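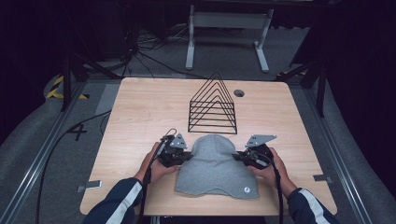 Page last changed: April 13, 2023

Two winters I've owned the gray beanie, and today I decided it should live somewhere. Somewhere turned out to be the black wire rack, the one shaped like a stack of triangles, bought for mail in February and so far trusted with no mail.

Tsutomu Tsuchiya says you fold a beanie in half and stop there. He has strong views for a man whose own hats live in a bucket. 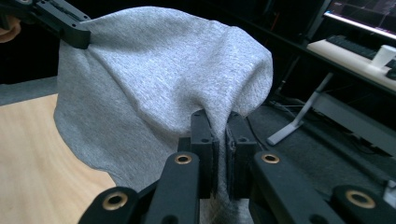 Gray knit, pinched.

Erdal wanted to know why I don't hang it on a hook like a normal person. I said hooks stretch things. I have no evidence for this.
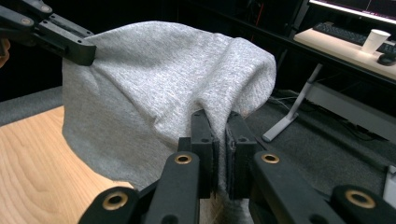
Knitwear and I have never agreed on what flat means. Paper takes a crease and keeps it. A hat humors you for a second, then goes back to being the shape of a head. Pull it up by two spots and you get one long diagonal crease, nowhere near where I'd want a fold – around 25 minutes of my evening went on this subject. 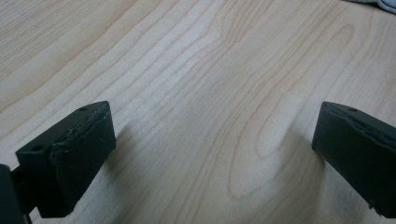

Table grain, with its long oval eye.

Must call Allstead about the lamp.

Filed under: Home, Small Defeats
2 comments | 80 shares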